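Dust Settling and Cleaning Intervals in a Shared Teaching Workshop

Project report by Thomas Zanetti and Érica Nogueira
Submitted September 9, 2023

1. Background

The teaching workshop at Zuccaro is used for sanding, sawing and light metalwork. Floors are swept daily, but horizontal surfaces above bench height are cleaned only between terms. The project set out to measure how much dust settles on these surfaces and whether the present cleaning interval is suitable.

2. Method

Settled dust was collected on glass plates placed at 20 positions, half at bench height and half on the upper shelving. Each plate was weighed before and after exposure on an Okard balance. Plates were left in position for 166 hours with the extraction system running to its normal timetable. A second run of the same length was made with the extraction switched off outside teaching hours.

Before the first run all surfaces within one metre of a plate were wiped with a damp cloth. Plates that had been touched or moved were discarded and the position was repeated.
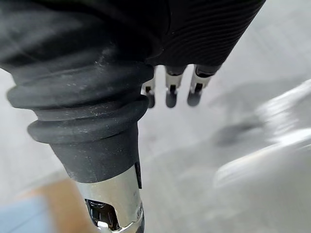
Surface shape has a marked effect on how dust is held. A flat plate gives a repeatable result but does not stand for every surface in a workshop, and folded or ribbed parts are the most obvious case. On a black rubber bellows the pale specks and smudges are easy to see across the folds and on the collar, whereas a light grey painted panel with the same loading may look clean. Visual inspection was therefore not used as a measure of loading. We did try a simple tape-lift test on ribbed surfaces, but the tape did not reach the bottom of the creases and the results are not reported.

3. Results

The heaviest loading in the first run was 570 mg per square metre, on the upper shelf nearest the belt sander. Bench positions were lower in all but two cases. Both exceptions were beside the door, where draughts probably carried floor dust upwards.

In the second run the same shelf position reached 3775 mg per square metre. This was far above the other plates – and we suspect that material fell from the duct joint overhead. The plate was kept in the table but left out of the mean.

4. Discussion

The upper shelving should be wiped every two weeks while sanding classes are running. A vacuum with a soft brush is preferred to compressed air, which only moves fine dust to another surface. For ribbed covers and cable sleeves the brush should follow the line of the folds.

The main weakness is that airflow was not logged. The Plorkura meter was available for the first run only, so the two runs cannot be compared on that basis. The duct joint should be resealed before any further measurements are made.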